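Pay the Small Suppliers First

When I took over the books at Justlow, our bakery supplies business, I inherited a payment run that went by size. The largest suppliers were paid on the day. Everyone else waited until there was money left over, and some months there wasn't much.

I understood the thinking. A flour mill can stop your deliveries. The woman who prints your labels probably won't. But Gintarė Lukoševičius, who printed ours, was carrying 88 days of our debt on a business with 2 staff. We were borrowing from her at no interest, and we had never asked.

In June I turned the order round. Anyone with fewer than ten employees is now paid within a week, and the large accounts get their full agreed terms and no less. It cost us some comfort. Our overdraft was used more than I liked that summer, and my business partner Zane Paulauskas told me so. 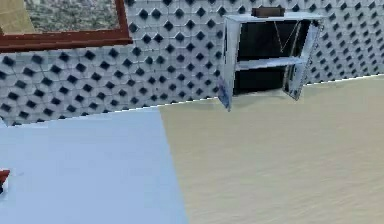 Patterned wall tiles and a beige floor.

I still think it was right, and the reasons are mostly commercial. Small suppliers who are paid on time answer the phone. They tell you early when a price is going up. When Ozoliņš, who makes our boxes, had to cut back on customers, he kept us on, although we only order 170 cases a month.

The usual objection is that cash is cash and a firm our size can't afford to be generous. I don't accept that paying a bill is generous. The work has been done and the price was agreed. If a company can only survive by holding on to other people's money, its prices are too low or its costs are too high, and the owners should look at that before they look at the payment run.

Zane has come round on most of it. We still argue about the overdraft.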